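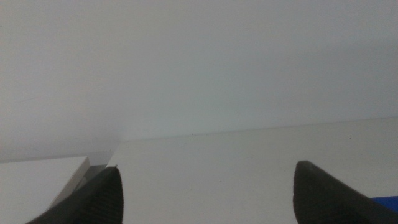 What makes a white wall look gray?
Mostly the light that reaches it. A matte white wall sends back whatever falls on it, so the part farther from the lamp or the window comes out darker, and our eyes judge it against whatever is next to it.

White on White: A Table, a Wall and the Line Between Them
Project report by Illia Pavliuk and Oksana Stelmakh
Camton Design Foundation, second-year surfaces module

1. Why we picked this

Everyone else in the module went for color. We wanted to do the opposite and see how much there is to look at when the table is white, the wall is white, and the paint on both is as flat as we could get it. There is a lot! In the first view the wall runs from a slightly warm gray at the upper left to a cooler, bluer one on the right, and the white block at the lower left would almost melt into the tabletop without the thin gray shadow down its side. We spent a whole afternoon on that shadow alone.

Our brief to ourselves was short: set a white table against a white wall in the Plallow room, light it softly, and write down how the two surfaces separate from each other.

2. Getting the surfaces ready

The tabletop is a Feter board, 146 cm long, which the workshop let us have because one underside corner was dented. We sanded it with 300 grit paper, wiped it, sanded again with 400, and then gave it two coats of matte white from Didenko. Oksana did the second coat with a foam roller and it came out much better than the first, which had been brushed and showed every stroke from the side.

The wall got the same paint. We had planned to leave it as it was, but the old finish had a slight shine and picked up a bright spot whenever the lamp was on. Painting it took a February morning and most of our budget, and we would do it again in a second.

Then we pushed the table up to the wall. We did not caulk the joint. We talked about it for a long time (Illia was for, Oksana against) and decided the joint was the most interesting part of the whole thing. 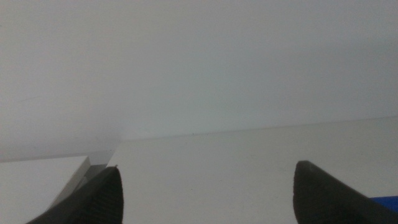 How do you keep a matte white tabletop clean without making it shiny?
Use a soft cloth, barely damp, and light pressure. Rubbing hard polishes the paint, and the shiny patch will show from a low angle long after the dirt is gone.

3. What we noticed

The line. With the same paint on both sides, the place where table meets wall turned out softer than we expected. In the second view it is just a thin line, a little darker than the gray around it, with no hard shadow. Wherever we stood in the room we could find it, but from straight above it got very faint.

The gradient. We had imagined the wall as one flat tone. In the second view it goes darker and bluer toward the upper right and lighter toward the lower left, and the tabletop is a touch brighter near its center. Once you have seen this you can't stop seeing it. Illia started pointing it out on the cafeteria ceiling.

The dust. Matte white paint shows specks wonderfully well. Even right after a wipe we could usually find a few, and on a surface this plain a tiny speck pulls your eye as strongly as a cup would on an ordinary desk. We began by treating dust as a mistake and ended up giving it a page in our notebook.

4. Asking other people

We put out a short paper form asking visitors to name the color of the wall, and got 113 back. The favorite answer was plain "white," but we also got "fog," "milk with the light off," and "blue, sort of." Several people used different words for the left and right halves, which made us very happy.

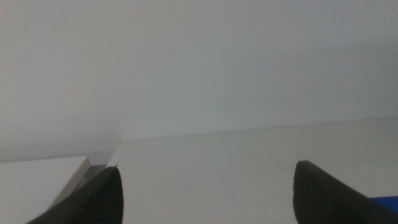
Does a strong color change how the white around it looks?
It can, quite a bit. A saturated color makes nearby whites and grays seem more neutral or pushes them slightly toward its opposite, and a small patch is enough to get the effect.

5. One bit of blue

We got curious about color after all. The third view has a small patch of saturated blue at the lower right, and it is amazing how fast the eye goes there. The wall in that view is brighter toward the upper right and a little warmer and darker toward the lower left. There is also a faint diagonal mark on the wall near the left side that took us ages to spot, and now it is the first thing Oksana looks for.

6. What we would change

A second lamp with a dimmer, first of all. We would also test an eggshell finish on half of the board, and write down the time of day on every page of notes, which we only started doing in week three. The leftover Didenko paint is on the bottom shelf in the Plallow room, and anyone in the module is welcome to it.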